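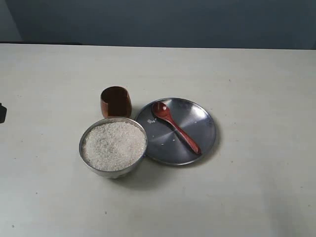
Brado 台面作业单元:产品页

制造与供货:Claltmont
产品类别:固定台面、单臂、二指夹持
典型工序:干颗粒料的舀取、转移、归位
页面更新:2022年9月13日

概述

Brado 是一套安装在固定台面上的轻型操作单元,由一条机械臂、一副平行二指夹爪、一只腕部相机和一只台面相机组成。夹爪直接使用厨房里现成的勺、杯、碗、盘,不更换专用末端工具。单元按任务包销售,本页所述内容对应“干料台面”任务包,包括用勺从碗中取生米、把小杯移到碗边、将散落在浅盘上的米粒归拢,以及作业结束后把勺放回指定位置。

采购前最常见的询问是,机器现在能不能做家务。就本产品而言,答复限于下文列出的工序。在固定台面、固定器皿、干燥物料、稳定照明的条件下,Brado 可以无人值守完成其中一部分,另一部分需要有人在场,其余不支持。任务等级表逐项列明,请在下单前与现场工况核对。

适用场所

小型集体厨房的备料台、配餐实验室、食品小包装工位、教学用操作台。家庭厨房不在推荐范围内,原因见“关于家庭使用”一节。

任务等级

等级 A 为无人值守,等级 B 为有人在场,等级 C 为不支持。等级按任务包 2.1 版本评定,后续版本可能调整。

用木勺从金属碗中舀取生米:A
用金属勺从金属碗中舀取生米:B
将勺中生米倒入浅盘:A
将勺中生米倒入小口径杯:B
移动空杯:A
移动盛有颗粒料的杯:B
移动盛满颗粒料的碗:C
将空盘叠放:B
归拢浅盘上的成簇散粒:B
捡取台面上的单粒散料:C
擦拭台面:C
淘洗、沥水:C
舀取熟米饭:C
舀取面粉、淀粉、糖粉:C
拧开瓶盖、撕开包装袋:C

表中未列出的工序一律按等级 C 处理。需要评估新工序的,可提交器皿样品和物料样品,见“样品评估”。

主要规格

台面有效作业宽度:900 毫米
整机质量(不含台面):44 千克
单次舀取并转移的标称时间:19 秒
指垫更换周期:2,000 个夹持循环
夹爪形式:平行二指,电动
指垫颜色:黑
相机:腕部一只,台面一只
供电:单相交流,独立回路
网络:有线,运行时可断开
安装方式:台面夹持座或落地立柱
防护:不防水,不得用水冲洗

标称时间的计算起点是勺尖离开料面上方的准备位,终点是勺尖离开接收容器上方的倾倒位,不含首次识别、勺的取放以及重试。熟练人员完成同一动作明显快于本单元。选型时若以节拍为首要指标,本产品通常不合适。

单元构成

机械臂。关节内部走线,外壳光滑,便于擦拭。底座与台面之间留有检修间隙,出厂时附带遮挡条。遮挡条必须装上,否则散粒会进入底座下方。

夹爪。两指均为黑色,前端圆钝,张合由电机驱动,断电后保持当前开度。夹持力分三档,由任务包自动选择,操作界面不开放手动设置。夹持勺柄使用中档,夹持薄壁杯使用低档。

腕部相机。安装在夹爪根部,两指前端始终处于视野下部,用于近距离判断指尖与器皿边缘的相对位置。镜头前有可拆护片,护片起雾或沾粉后须更换或擦净。

台面相机。安装在单元侧面的支架上,提供整个作业区的视角,用于确定器皿的初始位置和检查作业结束后的状态。支架锁紧后不得移动,移动后须重新标定。

控制箱。置于台面下方或立柱背面,散热面朝外。箱门内侧贴有接线图。

急停按钮。随机提供一只,线长可选。按钮应安装在操作者伸手可及、且不需要越过机械臂作业区的位置。

关于颗粒料

生米对操作单元来说属于中等难度的物料。颗粒大小一致,不粘连,流动性好,勺插入后料面会自行坍塌填平,单次失败的后果通常只是少取。困难集中在料面高度的判断上。碗接近装满时,勺的下切角稍大就会把米推过碗沿;碗接近见底时,勺尖容易刮到金属内壁,力传感读数出现尖峰,程序会把它当作碰撞处理。

任务包为此设置了两条界线。料面高于碗沿的,程序拒绝开始,界面提示人工取走一部分;料面低于碗深四分之一的,程序完成当前一勺后停止,提示补料。两条界线可以收紧,不能放宽。

取料量由勺的大小决定,Brado 不称重。需要定量的工位应自备台秤,并通过通信接口把读数接入控制箱。接入后程序可以按读数决定是否再取一勺,但不能在倾倒过程中精确截止。对克重有严格要求的配料,请选用容积式或称重式给料机。这类设备早已成熟,价格也更低。

散粒同样需要说明。勺从碗上方移向接收容器时,勺缘外侧附着的米粒会落下,落点多在碗与容器之间的路径上。把浅盘紧靠碗放置,可以接住大部分散粒,这也是任务包默认布局中碗与盘相邻的依据。落在盘内的成簇散粒可以用勺归拢,单独一两粒通常留在原处。程序的完成判据不要求盘面无散粒。若工艺有此要求,须由人收尾。
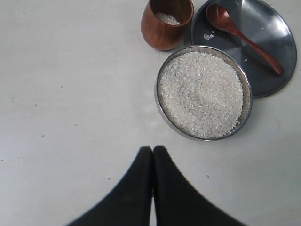

Manríquez 在试用后来函表示:舀米本身没有意见,问题在收尾。工位上的人原以为可以转去做别的事,结果每一轮结束都要回来捡几粒米、擦一遍台面,算下来人没有真正离开过。来函还问,能否让夹爪直接去捡。

Claltmont 的答复如下。夹爪可以夹起单粒米,在实验条件下做过,成功率不足以列入任务包,用时也远高于舀取一勺。指尖下压到台面高度时,位置误差与米粒尺寸相当,指垫又会把米粒推走。目前的处理建议是扩大接料盘,让散粒落在盘内,一批作业结束后由人把盘端走倒净。把收尾安排在每批之后,人员返回工位的次数会减少。Manríquez 已按此调整布局,其后续意见将并入下一版任务包的评审。

器皿要求

Brado 不要求专用器皿,但要求器皿在一批作业中保持不变。更换器皿后须重新登记,登记过程由台面相机完成,操作者按界面提示依次放置并确认。

碗。圆形,平底或带圈足,金属、陶瓷、硬塑料均可。碗口应水平。碗沿外翻过大的,夹爪在相邻位置取勺时容易碰到,需加大碗与盘的间距。

盘。圆形浅盘,带低沿。抛光金属盘可以使用,须注意反光。灯具正上方直射时,盘面亮斑会随腕部相机移动,程序可能把亮斑误判为物体。建议使用漫射照明,或改用表面拉丝、哑光的盘。

杯。直筒或略带收分,外壁无把手者优先。杯口内径小于勺宽的,不支持倒入。杯壁过软、夹持后变形的,不支持。

勺。勺柄应有可夹持的厚度,柄端略宽者较好。木勺表面有漆层的,首次使用前应确认漆层不起皮。勺在盘上的静置方向须与登记时一致,允许小幅偏转。勺柄末端悬出盘沿过多时,取勺动作会使勺翻转,界面会提示重新摆放。

不建议在同一作业区内放置两把外形相同的勺。

台面与照明

台面应平整、浅色、无图案。白色、浅灰色均可。深色台面会降低深色指尖与背景的对比,影响腕部相机的近距离判断。台面上的细小污点一般不影响运行,但在“散粒检查”开启时会被列为疑似散粒,从而触发提示。频繁误报的,先清洁台面,再执行一次空台面登记。清洁后仍无法去除的斑点会在登记时记入背景,之后不再提示。

背景墙面宜为单一颜色。墙面有挂架、瓷砖拼缝或玻璃的,应加装挡板。

照明应稳定。窗边安装须配遮光帘。灯具频闪会使相机画面出现条纹,更换驱动器即可消除。

安装步骤

第一步,确认台面承重和有效宽度,清空台面,取下可移动的附件。

第二步,固定夹持座或立柱。螺栓分两次拧紧,力矩值见随机手册。

第三步,安装机械臂,连接控制箱。接线前断开回路。

第四步,安装台面相机支架,调整到标定板全部可见,锁紧。

第五步,装上底座遮挡条和腕部相机护片。

第六步,接入急停按钮,上电后先测试急停,再进行其他操作。

第七步,运行标定程序。标定期间不得触碰台面。

第八步,空台面登记,器皿登记,空载试运行一轮。

第九步,装入物料,有人在场运行一批,核对结果后方可切换到无人值守。

安装可由用户自行完成,标定结果须上传或以存储卡寄回。未收到标定结果的单元,保修仅限硬件。

日常运行

开机后程序会执行自检,包括各关节回零、夹爪全开全合、两只相机取图比对。自检通过后界面显示任务列表。选择任务,核对界面上的器皿位置示意与实际台面是否一致,按确认键开始。

运行中可随时按暂停。暂停后机械臂停在当前位置,勺中若有物料,勺保持水平。暂停期间可以整理台面,但不得移动碗和盘。移动后请选择“重新识别”,不要直接继续。

连续三次舀取量低于下限时,程序停止并提示检查料面。连续两次夹勺失败时,程序停止并提示检查勺的位置。以上次数为固定值。

一批结束后,机械臂回到待机位,两指并拢。界面显示本批的舀取次数、重试次数和停止原因。记录可导出为表格文件。

清洁与维护

每班结束后,用微湿软布擦拭机械臂外壳和夹爪,待干后再通电。指垫可拆下用中性清洗剂清洗,不得高温消毒。木勺的清洗和晾干按厨房自身规程执行,潮湿的勺不得用于下一批干料。

指垫达到更换周期后,界面会提示更换。提示可以延后一次。指垫边缘出现缺口的,无论是否到期均应更换,并检查物料中是否混入碎屑。

护片按需更换。底座遮挡条每月拆下,清出散粒。

关节润滑为终身免维护。异响、抖动、回零偏差增大时,停用并联系服务。

常见提示及处理

提示“未找到勺”:检查勺是否在盘上,方向是否与登记一致。盘面反光较强时,调整灯具角度。

提示“料面过高”:人工取走一部分,抹平后继续。

提示“料面过低”:补料。补料后选择重新识别。

提示“疑似散粒”:查看界面标出的位置。确为散粒的,清理后确认;为污点或划痕的,选择忽略。

提示“碰撞停止”:先看勺尖和碗沿是否接触。无损伤的,由人把勺取出放回盘上,再复位。不得在勺仍被夹持时切断电源后强行拉出。

提示“杯内有料”:在移动空杯任务中出现,说明程序判断杯内不空。请人工确认。杯内壁颜色较深时,少量物料可能不被识别,任务开始前应目视检查。

提示“相机位置变化”:台面相机支架松动或被碰过。锁紧后重新标定。

关于家庭使用

任务包的每一项等级都以固定条件为前提。家庭台面每天都在变化,碗换了一只,勺插在筷筒里,盘上有水,旁边放着手机和半个洋葱。Brado 对上述情况多数会停下并提示,少数会误判。停下在厂房里是可接受的结果,在家里意味着买了一台需要人照看的设备。

Claltmont 在 Ginville 的试验台上按家庭条件做过对照。器皿由试验人员随意摆放,不做登记,其他条件不变。舀取动作的完成情况尚可,前后的准备和收尾问题较多,包括找不到勺、把盘沿当成碗沿、杯移动后没有放稳。对照结果不作为产品指标发布,仅用于决定哪些工序暂不开放。

按目前的判断,单个动作的可靠性已经够用,把若干动作连成一件完整的家务还不够。煮一锅饭从量米开始,中间有淘洗、加水、擦干锅底、放入、盖盖、按键,每一步的器皿和物料状态都不同。本任务包覆盖其中的量取部分,且要求米已经在碗里。从米袋到碗这一步仍由人完成,袋口形状不定,暂无开放计划。

对家庭用户的询问,销售渠道一般建议暂缓购买。教学和研究用途不受此限,可按实验室配置报价。

安全说明

本单元在任务包限定的速度下运行,接触到人时会停止。停止功能不替代现场风险评估。夹持刀具、玻璃器皿和高温器皿不在支持范围内,程序也没有识别此类物品的功能。

儿童和宠物可能进入的场所不得无人值守运行。

勺在移动过程中处于机械臂最前端,操作者俯身观察时应保持距离。需要近看的,使用界面中的腕部相机画面。

电源线和急停线不得经过作业区。

样品评估

提交评估需要器皿实物一套、物料一份、台面照片和照明说明。潮湿物料、易腐物料不接受邮寄,可预约到 Ginville 现场进行。评估报告给出建议等级、失败类型和布局图。评估费用在订购后抵扣。器皿随报告寄回,物料不退。

建议提交时写明工序的前一步和后一步。以往有数例评估,单看舀取均为等级 A,现场却因上一道工序的碗带有水渍而无法使用。水渍会使米粒粘在碗壁和勺面上,程序对料面高度的判断随之偏差。

软件与数据

任务包更新以离线包形式提供,安装前自动备份现有登记信息。更新后须运行一批有人值守作业。更新日志会列出等级变化,包括下调。2.1 版本将“移动盛有颗粒料的杯”由 A 调整为 B,依据是杯在加速段倾斜时有物料溢出。

相机画面默认只保存在控制箱内,循环覆盖。用户可以选择在停止事件发生时保留前后片段,用于服务诊断。片段外传须由用户手动操作。

供货范围

机械臂一条
平行二指夹爪一副,指垫两套
腕部相机及护片
台面相机及支架
控制箱、线缆、急停按钮
标定板
底座遮挡条
“干料台面”任务包许可
中文手册

碗、盘、杯、勺不在供货范围内。手册附录列有已登记过的器皿外形尺寸,可据此就地采购。

选配件

落地立柱
加长急停线
台秤通信接口
漫射灯罩
背景挡板
大号接料盘的定位垫

保修与服务

硬件保修从安装日期起算,指垫、护片属于耗材,不在保修内。因用水冲洗、夹持不支持的物品、拆改夹爪造成的损坏不予保修。

服务请求请附本批记录和停止提示原文。涉及识别问题的,请附相机片段及台面照明情况。远程诊断在工作时间内进行,现场服务按地区另行报价。

订购须知

报价单按任务包和安装方式分列。下单时请注明台面材质与颜色、单元左置或右置、急停线长度。左置与右置的遮挡条不通用。

已安装单元加购其他任务包的,须先将控制箱升级到当前版本。“湿料台面”任务包处于内部测试,不接受预订。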